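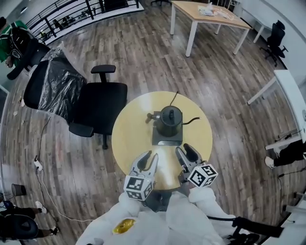

Grethe Oddsson would like people to stop asking her when the robot is going to make the tea. It is a fair question, she told the small crowd that stayed behind after the talk at Lornov, but it skips over the part that takes all the time, and the part she happens to love best — sitting down with a great pile of examples and finding out which ones a machine can learn from.

Filed under: Tech & Work, Local

The pile is getting bigger. The Lornov team has now gathered almost 4,000 short recordings of people doing ordinary kitchen and desk jobs with hand-held grippers, the two-fingered kind with a patterned cube fixed to each one so that its position can be worked out later. A person holds one in each hand and does the job the way a robot would have to do it, with two fingers on a side and no thumbs to help out. Kettles came up early on the list, and they have stayed there longer than anyone planned, what with the long spouts, the lids, the bases and all the different ways a person might decide to reach for a handle.

Satish Pal, who runs the sessions, says a newcomer usually needs a good 15 minutes before the grippers stop feeling like salad tongs. After that it gets easier, and some people grow very fond of it (he admits he is one of them). Each job on the list is recorded 200 times, by as many different pairs of hands as the team can get hold of, and the kettle is moved and turned between tries so the system doesn't simply learn one spot on one table.

Clumsy tries are kept too, so long as the job gets finished. Pal used to throw them out, and he was talked around in September by Eilidh Geddes, who looks after the training side and who had noticed that the tidy recordings left the system with very little idea of what to do when a grip went a bit wrong. "Let them fumble," she said, "and let them fix it. I can use the fixing."

Next on the list are drawers, zippers and folded towels, and the team is hoping to bring in 100 more people to help with those over the winter. No experience is needed, and left-handers are especially welcome. Sign-up sheets are at the front desk at Lornov, and Oddsson says she is always happy to talk about kettles.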